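Hiltdale Household Spoons and Chopsticks Word List

Version 7, April 18, 2018
Maintained by Theodorakopoulos

This is a list of everyday words for cutlery and table items, collected from speakers in Hiltdale, Waslow and Folcombe. It has 3,096 entries. Each entry gives the word, the town, the plain English meaning and one sample sentence.

Files

words.csv – the full list, one entry per line
short.csv – the 2,000 entries checked by a second reader
notes.txt – spelling rules and open questions

Columns

word, town, meaning, sentence, checked

The checked column holds yes or no. Blank cells mean the entry came from the old paper cards and has no sample sentence yet.

Known problems

Waslow spellings are uneven – the older cards double the final consonant and the newer ones do not. In Folcombe the same word can cover both a ladle and a large spoon, so those entries appear twice.

Spoons and chopsticks at a kitchen table
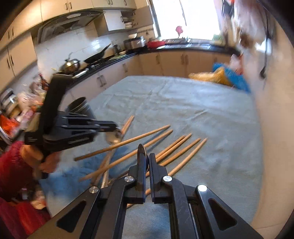
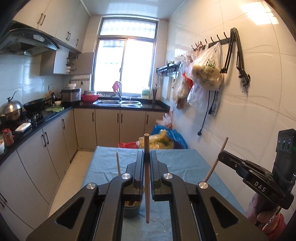
Corrections are welcome by mail. Please send no more than 50 entries at a time and keep the column order as it is. Text is free to reuse with credit to the Hiltdale list.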